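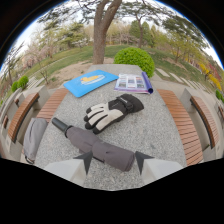 **How long does the recorder keep footage?**

It keeps 15 days with 4 cameras on the standard drive. When the drive fills up, the oldest files are overwritten first.

**Can I run the Foston recorder without an internet connection?**

Yes. Recording, playback and motion alerts on the local monitor all work offline. Only the phone app needs a connection.

**How far can I run the camera cable?**

Keep each run under 300 feet. For anything longer, put a powered switch in the middle - the Wurov model is the one we stock.

**Why do I get alerts when nothing is moving?**

Usually it's headlights, rain or a spider web on the lens. Wipe the lens, then lower the sensitivity to 12 in the motion menu.

**I lost my admin password. What now?**

Email Brayan Chávez at the support desk with the serial number from the bottom of the recorder. Resets are done by hand, so allow one business day.

Last updated 6/24/24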